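Clitton Sidewalk Sim Kit
README for the evaluation package

Last updated Dec 17, 2020

What this is

The Clitton kit is a set of simulated street maps for testing small delivery robots that travel on sidewalks. You load a map, drop in your own robot model, and run it against a list of goal points. This package is the free evaluation version. It has two of the maps from the full product and a short set of recorded runs.

What you get

maps/skurnham: downtown corner with wide paving, a road and storefronts
maps/genach: narrow residential street, parked cars, driveways
runs/: 698 recorded runs, split across both maps
tools/: viewer, log converter, scoring script
docs/: sensor setup and map notes

Requirements

A 64-bit Linux machine with a dedicated graphics card
35 GB of free disk space
Python 3.6 or newer

The viewer opens on a laptop, but frame rates drop below what the scoring script accepts.

Running a test

Unpack the archive and run setup.sh from the top folder. Edit config.txt to point at your robot model. Start a run with run.sh followed by the map name. Logs go to out/ and are overwritten unless you set keep_logs to 1.

The default camera runs at 60 frames per second. Each run stops after 50 failed path updates in a row.

Map notes: skurnham

Paving joints and the crack in the concrete are drawn in the surface texture. They do not change wheel grip. Obstacles to plan around include the lamp posts, the fire hydrant, the mailbox and the bus shelter. The curb has collision turned on. Storefront awnings do not.
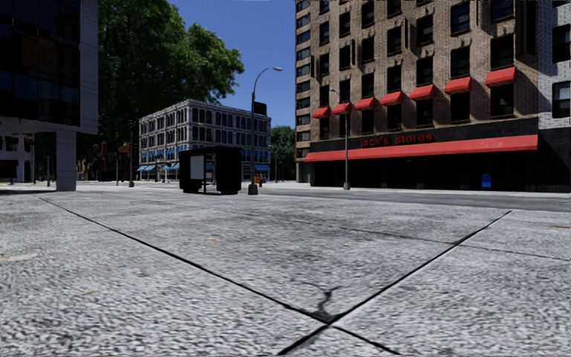 Known issues

The log converter fails on file paths with spaces.
On genach, the second driveway has a gap in its collision mesh. Fixed in the full product in October.
Shadows flicker on some older cards.

License

Evaluation use only. For the full map set, including Acuña, write to the sales address in docs/contact.txt.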